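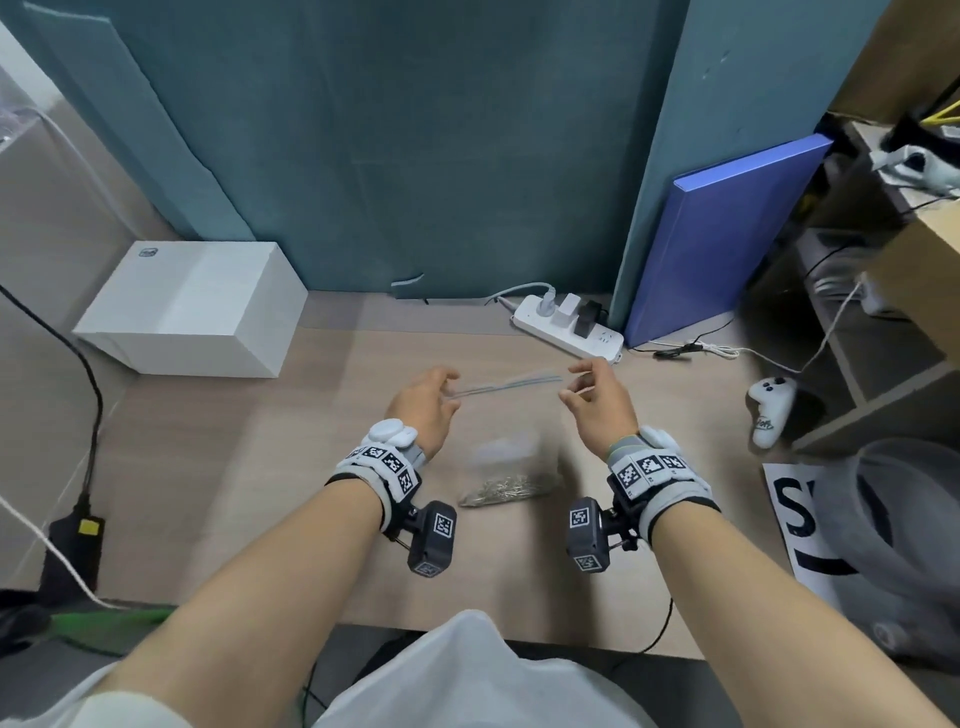

Figure 3. A thin elastic strip stretched between two hands above a light wooden tabletop.

4. How the cliffhanger is repeated

4.1 The reprise as a unit

Most serials in the sample open by showing the end of the previous episode again. We call this the reprise, and we keep it apart from the recap, where a voice or a run of short clips sums up the story so far. A reprise repeats one moment. It may use the same footage, a trimmed version of it, or a fresh performance of the same lines. Older studio serials often had to restage the moment, as the tape of the previous week was not always to hand when the new episode was being recorded.

The 442 episodes in the Stikside holding come from 14 serials. First episodes have no reprise by definition and were left out of the comparison. Episodes whose opening is missing from the surviving copy were also left out. Where two copies of an episode survive, we used the one with the earlier transmission label, even if its picture was poorer.

4.2 Exact and altered reprises

An exact reprise uses the same shots in the same order with the same sound. Small differences in length were allowed, provided that the cut came at the start or end and nothing was removed from the middle. Anything else was coded as altered. The difference is easy to see in film serials and harder in studio ones, where a restaged scene can follow the first version very closely. In doubtful cases we compared the pauses between lines, which actors seldom repeat to the second.

Povari, a space adventure made in half-hour parts, uses exact reprises through most of its run. The exceptions fall in the second story, set on the mining moon, where the lead character is trapped behind a pressure door. At the end of one part the door closes on him. At the start of the next he is already standing on the far side when it closes. Verhoeven treats this as a cheat of the kind found in cinema serials. We coded it as altered but did not give cheats a class of their own, as the judgement depends on what a viewer is assumed to remember from a week before.

Dervishi is a different case. Its reprises are nearly all altered, and most of them are longer than the scene they repeat. New lines are added before the moment of danger, often to name a character or place. The production papers show that the script editor asked for this after the first story, when the serial lost its fixed slot and viewers could no longer be expected to have seen the previous part. The request is set out in a memo sent that September, and the scripts follow it from the next recording block onwards.

4.3 Spoken introductions

A smaller group of serials has a spoken introduction over a caption slide, read by the station announcer. These were written by the presentation department and not by the production office, and the two did not always agree. In 8 episodes the announcer gives away the outcome of the cliffhanger before the reprise has been shown. In three of these the outcome given is wrong, and it matches an earlier draft of the script that was changed before recording.

We discussed these episodes with Hendrik Verhoeven, who catalogued the presentation scripts at Beltedden, in an interview on Dec 9, 2023. He explained that announcers worked from a synopsis sheet issued well before transmission, and that corrections to the sheet were sent out on loose slips. Few slips survive. Those that do are filed by week and not by programme, so a correction to a serial may sit among changes to weather and sports items. A full search of the slips was outside the scope of this study.

4.4 Limits of the coding

The coding was done by one person from viewing copies. Sound was missing on part of the Povari material, and for those reels we judged the reprise on picture alone. This may hide cases where the same shots were used with new dialogue. The omnibus repeats were not coded, as the reprises were usually taken out when the parts were joined, and the joins themselves are taken up in Section 5.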